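开放日带朋友看机械臂分拣：我的一套走法（附自己在家怎么练手）

七月 ｜ 作者：本站编辑

上个月去了Kestier实验室的开放日，回来以后好几个朋友问我到底该怎么逛、怎么看、能不能上手。我干脆把自己的走法写成一篇，照着走基本不会白跑一趟！地点在Rerthorpe那边的园区，周日开门，上午人少，下午两点以后小朋友特别多（不是嫌小朋友吵，是真的挤不到台子前面）。

第一步：先签到，再拿场次条

进门左手边签到，领一张小条，上面写着你的演示场次。每场最多进12个人，先到先得。我第一次去的时候不懂，一进门就奔着机械臂去了，结果站在隔离线外面干瞪眼，又折回去排队。你们别学我。

场次条分两种，一种是“看”，一种是“看加动手”。后面这种每场只放2个名额，想要的话开门就得到。

第二步：站位比什么都重要

大家都爱挤在机械臂正面，觉得离得近看得清。我试下来，站在料箱侪面，稍微高一点的位置最舒服，能直接看到箱底。机械臂一伸进来，正面那几位的视线就被胳膊和线缆挡掉一大半，你在侧面还能看见夹爪要去够哪一件。

带小孩的可以问工作人员借脚凳，就在饮水机旁边，我家那位踩着看了整整一场，叫都叫不走。

第三步：开始之前，先把箱子里的东西认一遍

这是我最推荐的一步！演示正式开始前会留几分钟，别光顾着拍视频，往箱子里看。里面放的全是家里常见的小东西，你先在心里给它们排个难度，等下看机器怎么选，特别有意思。
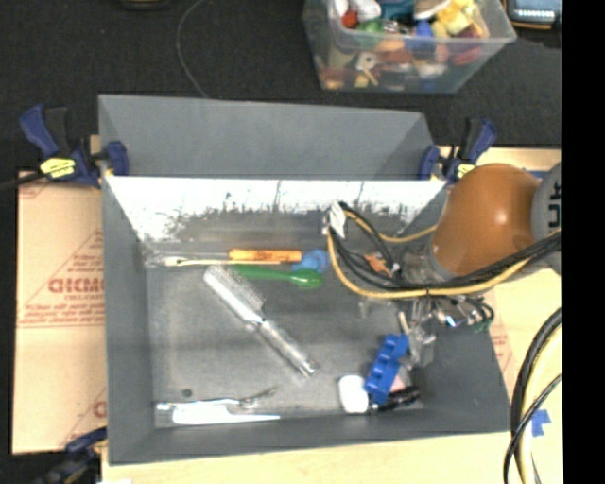 演示用的灰色料箱，里面有梳子、绿色塑料勺和几样小件，橙色机械臂从右边伸进来。

我自己排难度的办法很土，就问三个问题。

它有没有地方好抓？像那把大梳子，斜着躺在箱子中间，柄又长又露在外面，我给它打“容易”。

它是不是挨着别的东西？绿勺子的勺头碰着旁边那团浅蓝色的，我就往上加一级。挤在右前角的那一堆再加一级，蓝色带凸点的那件下面还有个黑亮的长条，谁先谁后，得想一想。

它透不透明？箱子里有一团皱巴巴的透明塑料，还有左后角那片亮亮的透明件，我都直接打“难”。透明的东西反光，背景又会透过来，人眼看着都费劲，何况摄像头。

打完分拿手机记一下，看演示的时候一件一件对。我和同去的朋友还赌了一杯奶茶，赌哪件最后被拿走，输的是我，不提了。

第四步：看夹爪，少看胳膊

胳膊动起来当然帅，橙色的一大截从头顶过来，第一次看谁都会盯着它。可真正的活儿都在末端那一小块。我建议你第一遍随便看，第二遍只盯夹爪，留意这几件事：它下去之前会不会先停一下；张开的宽度跟要抓的东西差多少；碰到扁扁的、贴着箱底的餐具时，是从上面夹还是从一头找缝。

讲解里会提到他们的分拣程序Karnuvard，旁边屏幕上会滚动当天的记录。我那天抄下来的是尝试2,976次，成功放到位2,962次。我当场还问了一句，剩下的那些都怎么了？讲解员说多半是抓滑了，放回去重来就行。这种问题尽管问，他们挺爱答的。

第五步：动手环节怎么不出丑

抢到“动手”名额的，会坐到遥控台前面，用手柄慢慢挪一个小一点的练习臂。几条血泪经验：

速度先调到最低档。我没调，一下去就戳到箱底了，急停一按，全场回头看我……

先挑粗的、离箱壁远的。贴着壁的东西，夹爪的一边容易没地方下。

下降的时候手别抖着来回修正，停住，看准，再往下。

夹住以后先抬高，再平移。我旁边那位是边抬边移，东西刮着箱沿掉回去了，他自己也笑。

包和水杯一定要放到后面的架子上，台子周围走线多，别让背包带子勾到。穿长裙或者围巾的姐妹也收一收。

第六步：回家接着玩

看完手痒的话，在家就能练这个“认难度”的游戏。找个浅色的收纳箱，扔进去十来件小东西，勺子、梳子、积木、塑料袋都行，再拿一把厨房长夹子当夹爪。规矩是只准用一只手，不准碰箱壁，先说好顺序再动手。玩过一轮你就会明白机器为什么有时候犹豫半天，我第一轮就败给了一个保鲜袋。

想更像一点，闭上一只眼睛再夹，距离感立刻就没了，孩子们笑疯。

最后几个零碎的：园区食堂周日不开，门口那家Portela咖啡有三明治，金枪鱼的好吃，鸡肉的一般；停车从北门进；演示区里可以拍照，闪光灯要关掉。下一次开放日的时间贴在园区门口的公告栏上，去之前先看一眼，有时候会临时改场次。

联系我们 ｜ 版权所有，转载请注明出处 ｜ 返回顶部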